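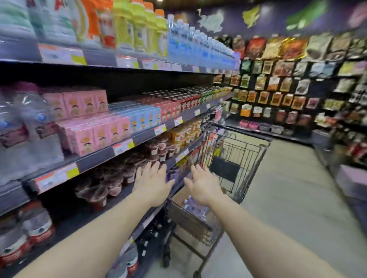

How I Plan a Month of Dinners in One Evening

I used to be a five o'clock panicker. You know the type, standing in front of the open fridge with my coat still on, hoping that half an onion and some mustard would turn into dinner if I stared hard enough. Then we moved out to Storonar, where the closest real grocery store is a long drive down the valley, and panicking stopped being an option. So I started planning a whole month at a time, and I've been doing it ever since.

A few of you asked for the full method after my last post, so I've tried to write down every step. It takes me one evening, with a pot of tea and the radio on.

What you need

A notebook (mine is a plain spiral one, and please don't go buy a fancy planner for this), a pencil with a good eraser, a calendar with big squares, and whatever receipts are still floating around in your bag. I tried doing this on the computer for a while and hated it. I kept wandering off to read my email.

Step 1: Look at what you already have

Go through the freezer first. Then the pantry, then the fridge. Write everything down in one long messy list, and don't tidy as you go or you'll be there until midnight wiping shelves. I put a star next to anything that has to be used soon. Last month I starred a bag of frozen corn, a pork shoulder, and more lentils than any household needs.

Step 2: Write your list of 20

This is the big one! Sit down and write out 20 dinners your family will eat without complaining. They don't have to be clever. Ours has baked potatoes on it, and breakfast for dinner, and a noodle thing that doesn't even have a name. If you get stuck at twelve or so, ask the people who eat at your table. My kids came up with three I'd forgotten all about.

You only do this step once. After that you just swap things in and out. Soup leaves in the summer and comes back in November, when everyone is suddenly thrilled to see it again.

Step 3: Fill in the calendar

Start with the nights you already know about. Late practice, choir, the night you always get home tired. Those get the easiest dinners on the list. Then use up your starred ingredients in the first week. After that, spread the rest around so you aren't eating chicken four nights running (I've done it, there was nearly a revolt).

Leave one night a week blank. I can't stress this enough. Blank nights soak up leftovers, surprise invitations, and the evenings when you just want toast.

Anything that makes a big batch goes in twice, two weeks apart, and the second half waits in the freezer. Chili, meatballs and curry are all great for this. Creamy potato soup is not. It comes out grainy and sad.

Step 4: Make two shopping lists

I keep 2 lists, side by side on facing pages. The left page is the big shop, for everything that keeps: rice, beans, canned tomatoes, flour, jam, onions, meat for the freezer. The right page is for the small weekly stuff like milk, lettuce and bananas.

Write the big list in the order you walk through the store. I do mine at Stamel, and I know it well enough now to do it from memory, produce first and frozen last. If you're at a new place, just group things by type and fix the order after your first trip. The weekly list I can usually manage at Clendoron, the little shop by the post office. The prices are higher but I save the gas.

Step 5: Put a number on it

Before I leave the house, I pencil in a price next to everything on the big list and add it up. Old receipts help a lot here. If the total scares me, I go back and trade a roast for a bean dish until it stops scaring me. Over our first year we spent 1,370 dollars less than the year before, and that's with two growing kids and a husband who thinks cheese is a food group.

Step 6: Stick it on the fridge and then be nice about it

The calendar goes up where everybody can see it. If you feel like swapping two nights, swap them! I draw an arrow and move on. Some months mine has so many arrows it looks like a football play.

A couple of things people ask me

What if I don't have much freezer space? Do two weeks at a time. It's the same method with half the squares.

Do you plan lunches? Nope. Lunch is leftovers or a sandwich and I refuse to discuss it further.

Next time I'll type up the noodle thing, with amounts, as soon as I measure what I'm throwing in.

Posted 24/08/2007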